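Pre-task safety checklist — household chores, window blinds
Site: Skolholm, unit 31
Checked by: Folke Lindqvist
Date: 2019-12-16

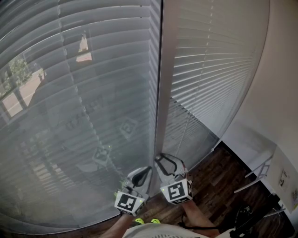 Front window, blinds closed, both grippers up.

1. Walking path clear — PARTLY. Cables on floor, lower right. Move or tape down before next run.
2. Stand against wall — OK, not in the path. Check feet again after vacuming.
3. Cable at right arm — WATCH. Curls close to the forearm. Clip it up.
4. Pull cord — FAIL for unattended use. Thin, hangs at a slant across right blinds. Snag risk. Needs a cleat, ask Gider for one.
5. Light — OK for now. Daylight through the slats, reflections on the glass. Markers show up in them too, could confuse tracking. Yasir to look at it.
6. Indicator lights — green on both.
7. Closed shoes — OK.
8. Stop button within reach — OK, tested 2 times.

Comments
Can a machine do blinds yet? By itself no. Dusting one slat, maybe. Opening and closing with the cord, wouldn't sign for that. Person's hands stay on the grippers for all blind work until item 4 is fixed.
Laundry sheet from October still stands, same answer — supervised only.
Y. Farooqui wants the Clernen arm tried on this window next. Fine by me but slow speed, and somone standing by the whole time.

Result: pass with limits. Recheck items 1, 3, 4.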